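4.2 Segmentation of the disposal task

The second task in our set is the disposal of medicine packaging. The operator holds one gripper in each hand, takes a blister pack from the table and brings it to a small bin with a swing lid. We selected this task for the planner because it contains both a rigid contact, between the jaws and the foil, and a soft one, near the bag of the bin. For the rigid contact the usual threshold on the jaw width works well. For the soft contact it does not work, and most of the changes described in this section were made for this reason.

Every demonstration is divided into phases by the Climo segmenter. A phase begins when the predicted contact state changes and stays changed for the duration of the hold window. In the first version the hold window had 50 samples. This value was taken from the drawer task without tuning, and it gave too many short phases during transport, when the pack turns a little between the jaws and the segmenter understands this as a release.
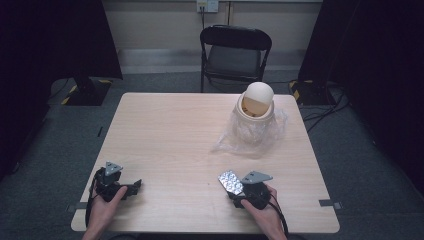
Dorota Pawłowska objected to the hold window at the internal review: a longer window hides the false releases, but it also moves every true boundary later, and the planner then learns to wait in front of the bin. She proposed to keep the short window and to correct the contact predictor. We tested both ways. The correction of the predictor needed new labels, which we did not have for all tasks, so the results below use a window of 70 samples together with a backward search. When a change of state is confirmed, the search goes back to the first sample of the change and puts the boundary there. In this way the delay is removed from the stored phases, although it stays in online use.

4.3 Pose of the pack from the gripper view

The grasp planner needs the position and the direction of the long axis of the pack relative to the jaws. It receives them from the view at the gripper, after the background is separated by color. Foil is difficult for this step. The reflections change with every small rotation of the hand, and the mask often breaks into several pieces.
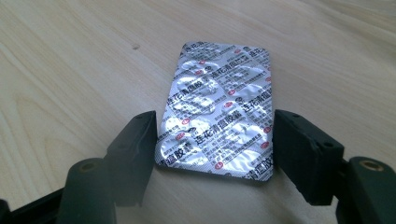
Figure 3. Gripper view of a blister pack lying between the two fingers. The printed side is up.

We therefore do not fit the rectangle to the mask directly. We first join all pieces which lie inside the area between the fingers, and then we fit the rectangle to the convex hull of the joined pieces. The printed text was considered as an additional source of features, but Jiahui Zheng found in her comparison that the same product name is repeated at different angles, so matching between two views frequently connects one line with another line. We left the text out. The direction of the long axis is kept with an ambiguity of a half turn, and for the disposal task this is acceptable, as either end may go into the bin first.

4.4 Approach to the bin

The approach is planned in the frame of the bin. The height of the rim is given by the model and the horizontal position is estimated from the head view. Close to the bin the head view becomes less useful, as the hand may cover the opening, and the planner changes to the gripper view.
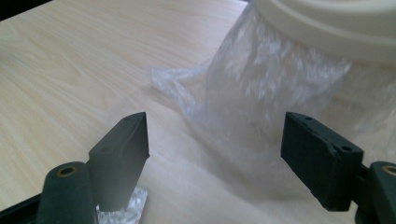 Figure 4. Gripper view with the clear bag spread on the tabletop and the cream-white rounded part above it.

The transparent bag was the main source of error in this phase. The depth estimate on the folds is not stable, and the collision checker of Kalinowski, which we use without modification, treats each unstable point as an obstacle. The planner then either stopped or chose a path far above the lid. We added a class for thin deformable material. Points of this class increase the cost of a path but do not forbid it. The class is assigned when the depth of a point varies between consecutive views while the motion of the gripper is small.

The swing lid is not tracked. Its angle is different from one demonstration to the next, and our model of the bin has only 2 states of the lid, closed and not closed. In the second state the planner aims at the center of the opening and lets the compliance of the controller handle the contact with the flap.

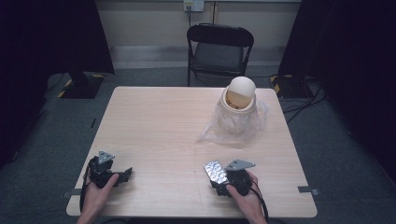
The transport phase is replanned at a fixed rate until the distance to the rim falls below the switching distance. After this point only the last segment of the path may be changed. Without this restriction the two arms sometimes received inconsistent plans, and the free arm moved toward the opening at the same time as the arm with the pack. The free arm is now assigned a waiting pose at the near side of the table, and it leaves this pose only when the segmenter reports a release.

The limits of the thin material class, and its behavior with bags which are not transparent, are discussed in Section 6.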